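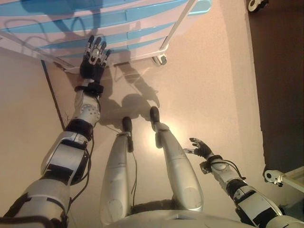
A humanoid robot at floor level, left hand up by the drawer unit.

Ulow opens its planning desk to small shops that want to budget for a humanoid

I've been buying equipment for small workplaces for most of my career, and I have never been asked as many questions as I get now about humanoid robots. What does one cost to keep? Where does it go? Who orders the spare fingers? So this May we at Ulow are opening a planning desk for exactly those questions, and I'm very happy to be running it!

The desk is for shops and workrooms with fewer than 60 people. You send us your floor plan and a list of the jobs you have in mind (opening drawers, fetching parts, putting things back where they belong) and we send you a budget that covers 3 years. It has the robot in it, of course, but also hands, cables, batteries, insurance, training hours and the furniture you may need to move or swap. Furniture gets forgotten all the time. A light plastic drawer unit on casters is a very different job from a steel cabinet bolted to the wall, and I'd like you to know that before you sign anything.

We tried the whole thing out first with two customers, Munex and Bouzid. Munex went for a lease. Bouzid decided to wait a year and fix up its storage room first, and I told them I thought that was money well spent - we don't sell robots ourselves, so I can say so.

The budget sheets run on Lurico, our own planning tool, and you keep your copy afterward. Change the hours, change the number of shifts, see what happens to the total. I've lost whole evenings to it.

A first plan costs $200, and you get that back as credit if you book a site visit later. Plans take 2 weeks from the time we have your floor plan. Sketches on paper are fine, as long as I can read the measurements!

Zineb Belkadi
Head of Equipment Planning, Ulow

Press questions and requests for sample budget sheets can go to the Ulow planning desk.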